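Why Does Wood Have Stripes?
Kindiston Museum of Natural Materials — Young Visitors' Pages

Look closely at a table, a door or a wooden spoon. You may find thin lines running along it. These lines are called grain, and they were made while the tree was alive.

A tree grows wider each year by adding a new layer just under its bark. In spring the tree grows quickly, and the new wood is usually pale. In summer growth slows down, and the wood is darker and harder. One pale band and one dark band together make a growth ring. Some trees in the Villanueva Forest have more than 200 rings.

When a log is cut across, the rings look like circles. When it is cut along its length, the same rings appear as lines or waves.
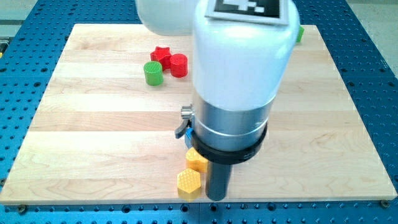

A maple board made from strips glued together. Some strips are lighter than others.

Maple is a hardwood. It comes from a tree with broad leaves that fall in autumn. Pine is a softwood, and it comes from a tree with needles and cones. The names can be confusing — balsa is a hardwood, but it is soft enough to dent with a fingernail.

Wide boards can bend as the air becomes damp or dry. For this reason, makers often join narrow strips side by side with glue. Each strip may come from a different part of a tree, so the colors do not always match.

Words to Know
Grain: the lines and patterns in wood.
Growth ring: the wood a tree adds in one year.

The Tree Room is on Level 1 and is suitable for visitors aged 8 to 15.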